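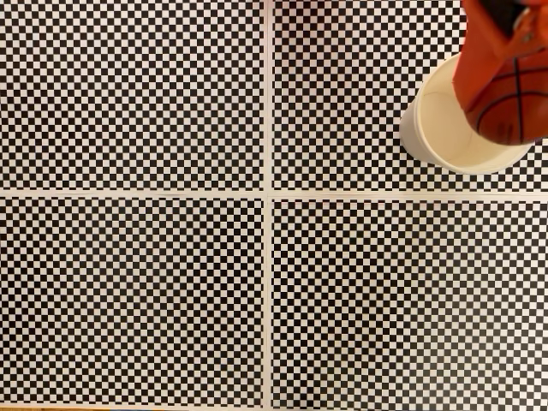 Household tips for people who follow a sport

Posted 5/9/18 in The Back Room

The season has started again and so has the washing. I have had a request from Aslı Bayram, who keeps wicket for Masby seconds and has lately been talked into five-a-side as well, for everything I know about looking after a house in which somebody plays, watches or shouts about sport. It won't take long.

Grass stains on whites

Do not put them straight into a hot wash. I know it feels decisive. Hot water sets the stain and you will be admiring it until the trousers fall apart. Rub in a bit of ordinary washing-up liquid, or a paste of biological powder and cool water, leave it for half an hour, then scrub with an old toothbrush and wash at 30 or 40. Make sure it is an old toothbrush and that everyone in the house knows which one.

If it is still green after that, do it again before the thing goes anywhere near a tumble dryer. White vinegar mixed with the same amount of water is worth trying on the second go, but rinse it out and never mix it with bleach.

Mud

Let it dry. This is the one job in the house that rewards laziness. Dry mud knocks off outdoors with a stiff brush, and wet mud goes into the weave and then into your washing machine filter, which you have not cleaned since you moved in. (Go and clean it. Put a towel down first and a shallow tray under the flap. I lost a rug at Grerton that way.)

Boots

Take the laces out and the insoles out, stuff the boots with newspaper, and change the paper after an hour or two when it has soaked up what it can. Then change it again before bed. Keep them off the radiator and away from the oven, however much of a hurry you are in. Leather cracks, glue lets go, and the kitchen smells of the changing rooms at Kaewsai Park.

Smell is mostly a matter of drying. A spoonful of bicarbonate of soda left in overnight helps, tipped out in the morning. Somebody will forget to tip it out.

Shin pads and gloves

Shin pads can be washed by hand in warm water with a bit of detergent and dried in the air. Goalkeeper gloves want lukewarm water and hardly any soap; press the water out and don't wring them, then dry them out of the sun. Wicketkeeping gloves and batting gloves should not be soaked at all. Wipe them with a damp cloth, open them up and leave them somewhere with a draught. Aslı's live on the banister, palms up, like two people asking for money.

The kit bag

Empty it on the day. I have nothing clever to add. If it has been shut for 7 days in the boot of a car, open it outside and stand upwind. Take out the banana. Turn the bag inside out as far as it will go, wipe it with warm soapy water and hang it on the line until the seams are dry, not only the middle.

Shirts with names on

Inside out, cool wash, no fabric conditioner, no dryer, and no ironing over the letters. If you must iron, turn the shirt inside out and put a tea towel between the iron and the shirt. My own has lost a 2 and a vowel, and I have been told it now looks foreign and exciting.

Feeding people during a match

Everything has to be eaten with one hand, in the dark, by somebody looking elsewhere. That rules out soup. It also rules out anything with a loose olive.

Sausage rolls can be made the day before and warmed through from cold in about 15 minutes at 180, but cut one open and check that it is piping hot in the middle. Put the dips in heavy bowls. Light bowls travel when there is a penalty. Crisps go in a roasting tin, and when they go soft, as they will in extra time, give them a few minutes in a low oven and let them cool. They crisp up as they cool, so don't judge them hot.

For beer on the carpet, blot, don't rub. Press down with a dry towel and stand on it. Then a little cold water, blot again, and a drop of washing-up liquid in a cup of water if it still smells. Try it first on a bit of carpet behind the sofa.

Hanging up the scarf, medal or framed programme

Check for pipes and cables before drilling, particularly above sockets and switches. A strip of masking tape on the wall gives you something to mark and stops the bit from wandering. Fold another bit of tape into a little shelf under the hole to catch the dust. My Drillano is a cheap thing with one good speed and it has put up 4 team photographs, three of them level.

Medals look daft on a nail. Put a cup hook on the side of a bookcase and hang them there by the ribbon, where you can see them and visitors have to ask.

Next time: getting chewing gum off a folding chair, and what to do with a tennis ball that has been in the gutter all winter. If you have a cure for the smell of a mouthguard box, the comments are open until Friday.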